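Wustonbridge Pantry Swap and Refill Group
Minutes of the monthly meeting
Thursday, June 22, 2023, Agbayani Room, Parkovton branch library

Chair: Maribeth Yap
Notes: Pankaj Bhatt

1. Last month's minutes
Approved with one fix. The bulk vinegar was entered under soap refills and has been moved to pantry goods. Thanks to everyone who wrote in about it (more people read these than we thought!).

2. Money and stock
We have $888 in the account after paying for the new funnels and the label printer. The refill table brought in $167 at the spring street fair, our best day so far, and Maribeth wants the whole table crew to know how happy she is with it. The Delix shelving is up in the back room and holds everything we own with space left over. Pankaj moved that we spend up to $167 on swing-top bottles before fall. Seconded and passed.

3. Jar and bottle drive
A wonderful response. The crates by the door filled up twice and we had to borrow a cart from the front desk. Lids are still the weak spot. People bring beautiful jars with no lid, or a lid that belongs to something else. Please screw the lid on before you drop a jar off, even if the jar is going to be washed again. Labels should come off at home if you can manage it. Cooking oil and baking soda, left on for an hour, takes care of the stubborn glue.

Square jars go on the lower shelf, round ones on the upper. Anything chipped goes in glass recycling and should not be put back in the crates. 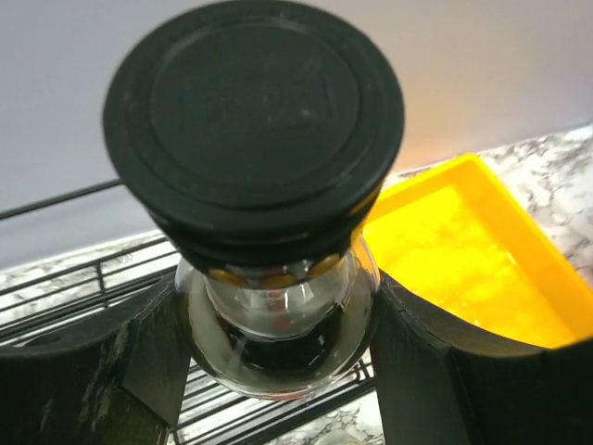 4. Dark liquids and the sauce shelf
The sauce shelf is new this month and it was the liveliest part of the evening. We talked about soy sauce, balsamic, vanilla, molasses and cold brew, and how hard they are to tell apart once they leave their original bottles. Clear glass is lovely to look at and makes it easy to see when something is running low, but a nearly black liquid under a plain black lid could be any of the five. Agreed that every container on this shelf gets a paper label on the side with contents and fill date, and that we do not rely on whatever is molded into the lid. Ribbed caps also need a proper wipe before they go out, including the flat part on top, where dust and lint love to settle. Pankaj will bring a soft brush for the grooves.

There was a good side discussion on bulb-shaped glass. It is pretty on a table and a pain to store. We will accept it, but only two deep on the shelf, and nothing stacked on top.

5. Tasting night
Yes, we are doing it! October, same room, date to be set once the library posts its fall calendar. Homemade vinegars, infused oils and hot sauces, with bread and plain rice to taste them on. The room limit for food events is 14 tables, which should be plenty. Bring a card listing all ingredients with allergens underlined. Maribeth is making her ginger soy dressing again and has promised to write down the recipe this time.

6. Other business
The shrub syrup workshop is full, and a waiting list has been started at the desk.
The large steel funnel is missing. If you have it, please bring it back, we miss it.
Someone left a very nice blue apron on the hook by the sink.

To do before the next meeting
Maribeth: ask about October dates, price swing-top bottles
Pankaj: side labels, soft brush, update the sign over the crates
Everyone: lids on jars!

Meeting closed at 8:40 p.m.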